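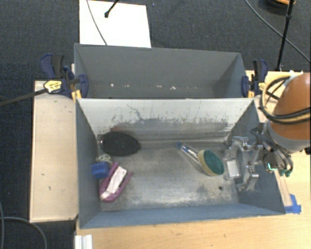
Kulsoom Dhanial
Inventory systems lead, Zawadzka site

Ticket: stock count off after nightly sync
Product: Vukard Stock, Poner connector
Status: open (reopened twice, see below)

Opening this again. The last reply marked it "resolved - user environment" and I don't accept that until somebody shows me what in our environment is doing it.

Short version for whoever picks this up. Every night at 2:00 a.m. the Poner connector pushes the day's movements into Vukard. In the morning one item group, the M6 fasteners, comes up with the wrong quantity on hand. Before the sync it reads 1,646. After the sync it reads 1,246. It is always 400 short, on mornings with plenty of picks and on mornings with none.

What support has suggested so far, and what came of it:

Clear the cache and log in again. Did it on two machines. Same number. I would have been surprised if a browser cache could change a figure that also shows up wrong in the exported CSV.

Recount the physical stock. We did, twice, with different people. The shelf agrees with the number from before the sync both times. I'd like this one retired from the script, please.

Update the connector. We went from the September build to the October build. The release notes say "improved reliability of quantity handling," which could mean anything. No change in the result, though the sync log is now harder to read because the timestamps lost their seconds.

Check for duplicate users posting adjustments. There are 16 accounts with adjustment rights. I pulled the audit trail for all of them and there isn't a single manual adjustment on this group between close of business and 2:00 a.m.

Now what I found on my own. The group is sold in packs of 100, and there is an old unit conversion left over from when we were on Avine. It was supposed to be switched off at migration. On the settings page it says "inactive." In the connector's own mapping table it still has a row, and the row has a value of 4 in the field called carry_qty. Four packs of 100 is the exact amount we lose. I may be reading too much into that, and I can't find carry_qty anywhere in the manual, but I'd say it deserves more attention than my cache.

Test I ran: paused the connector for one night. Quantity was correct in the morning. Turned it back on, and the next morning it was short again. One night off isn't proof of much, so I repeated it with the same outcome both ways.

Test I haven't run: deleting the row. Your first-line person told me in chat it was "probably safe." I asked for that in writing without the "probably" and the chat was closed.

Questions I still need answered:

What does carry_qty do, and does the connector read it when the conversion is set to inactive?

If I delete the row, does the history for that group get recalculated? We've got a year-end valuation built on it.

Is anyone else who came over from Avine seeing this?

Workaround for now is a manual correction at 7:30 a.m. before the first pick list prints. It works, but it fills the audit trail with junk entries under my name, and I'll want those labeled properly once this is fixed.

Attached: sync logs from both pause tests, mapping table export, audit trail. Please leave the ticket open until I've confirmed the fix on our side.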